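Groda opened its test hall to visitors for an afternoon in December, and the question put to the staff was whether a machine can yet take over tote handling on a shop floor. The station on show works with green plastic crates at a blue metal frame. The target is 200 crates per shift. The present rate is roughly 60, with an operator standing by.

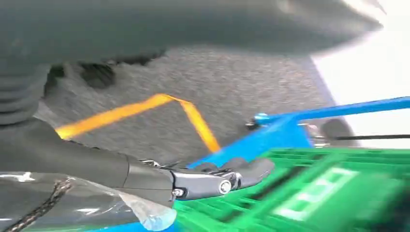
Femke Van Damme objected that the rate matters less than the recoveries. A stalled pick at her site takes seven minutes to clear, she said, and a person with a cart would have finished the row by then.

Groda gave no figure for stalls. Rigid crates of one size are considered close to ready; mixed sizes are not. Household work was covered in a short talk afterward. Laundry and dishes remain at the lab stage, and no date was offered for either.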